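Shared Workshop Builds > Automation > Two-arm wet bench, build log

skatby_bench
Posted 16 February 2022

Continuing from the first log. Both arms are bolted down and homed. The target job is unchanged: hold a test tube over a beaker, bring the hanging pipette to it, dose, put everything back. The controller is the Nusus board from the June order, running release 474. Wall power comes in from the sockets over the bench.

Right arm first. I taught the tube position with the gripper horizontal so the wrist clears the rack behind it. Gripper force is at 12 percent. Any higher and I don't trust the glass.
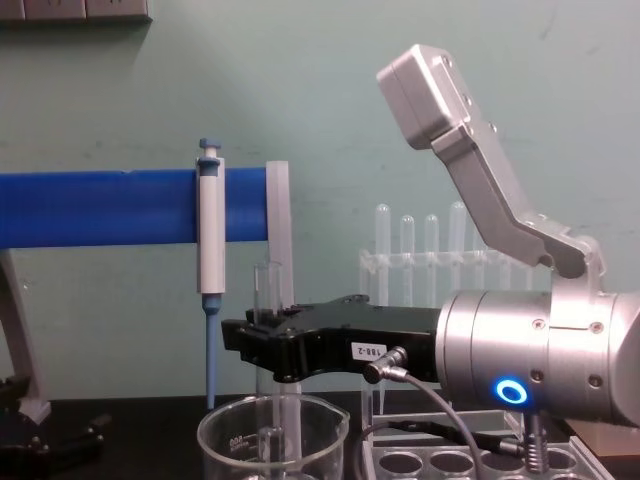 murberg: 12 percent of what? On most of those grippers the force setting is a current limit and it isn't linear at the bottom. Put a cheap load cell between the fingers and write down newtons. Otherwise the number means nothing on the next gripper.

skatby_bench
Fair. It is a current limit. I'll borrow the load cell off the Morgan rig and post a table.

On to the left arm, which has the harder half. The pipette hangs on the blue bar, and the fingers have to come in without touching the stand legs. My approach is in three moves: a waypoint out in front with the fingers wide open, a slow straight line in, then close.

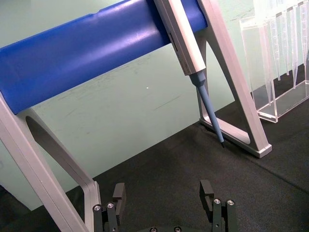

The slow line runs at 5 mm/s. Faster than that and I get overshoot at the end of the move, which I put down to my tuning. The joint gains are still factory defaults. Lifting off the bar is a separate routine and isn't written yet.

dropout_voltage
Why a straight line at all? Joint moves are smoother and you avoid the singularity near the elbow. I'd only use linear for the last bit.

skatby_bench
I tried it. The joint path swings the fingers sideways near the end and that is where the stand is. Linear for the whole approach costs me a few seconds and I can live with it.

dropout_voltage
A second waypoint closer in would fix that. You are paying cycle time for a planning problem.

skatby_bench
Cycle time is not a goal here. Moving on. With both arms in the same workspace I parked the left one open and low while the right one held the tube over the beaker. Arm-to-arm collision checking is on, margin 3 cm. Cables are not in the collision model.
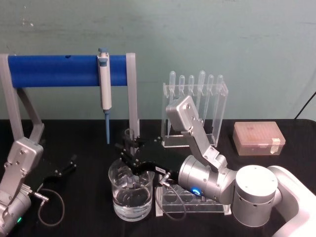 murberg then asked what happens when a cable snags, given that the model can't see it. A loop that reaches the table will catch on something sooner or later, and the arm will read it as payload until it faults. Velcro the slack to the upper link and leave a service loop at the wrist only.

tin_snips
Disagree on Velcro. It creeps. Use a printed clip with a screw, and check the full wrist rotation by hand before you power up. I have replaced one connector already by skipping that.

skatby_bench
Clips it is, I have filament to use up. I'll route the left arm first and leave the right one as it is until the dosing test is done, so I only change one thing at a time.

Current state, right arm at the hold pose: 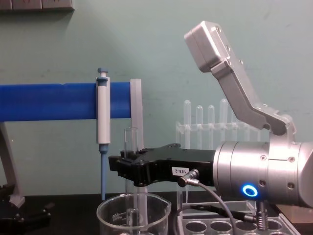
Right arm, gripper 188-2, at the tube above the beaker.

Open items: load cell table, cable clips, lift-off routine for the pipette. If anyone has a working config for the Nusus board with two arms on one clock, please post it. Mine drops sync when I jog both together.

dropout_voltage
Check termination on the second bus. I'd still add the waypoint.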